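March 26, 2020

Working from one table

I've been putting off writing about my desk because there isn't much to it. A few of you asked after the August post, so here goes.

The table came from a used office place in Astmont. I paid 90 dollars for it and 11 more for delivery. The top is pale and matte with a strip of light wood along the far edge. I had a bigger desk before, a Grova, and everything I owned ended up on it. Mail, chargers, receipts, cups. When I moved I sold it and decided the new one would hold a pen holder and whatever I was using that day.

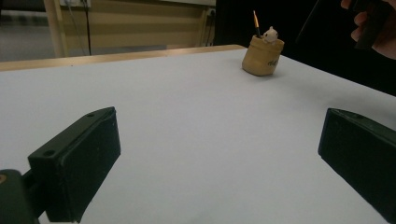

The table and the little sack pen holder.

The pen holder is from the Tultmont street market. It's tan, shaped like a small sack with the rim turned over. I looked at metal ones and a Nimri organizer with seven compartments, but I don't have seven kinds of anything. The rest of my pens went into a shoebox in the closet, and I've gone in there twice, both times for a marker.
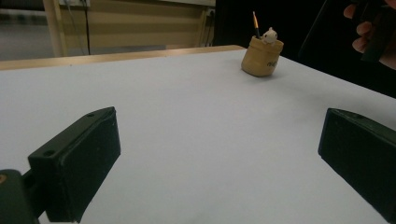
Wiping the table down takes less than a minute now. I use a damp cloth and dry it right after so it doesn't streak. The pen holder is the one thing I have to lift. I keep a yellow-orange pencil in it, and the small white figurine with the round ears sits in there too, looking out over the rim. I tried it on the windowsill first and it kept falling behind the radiator.

Next job is the shelf over the printer, which is worse than the old desk ever was.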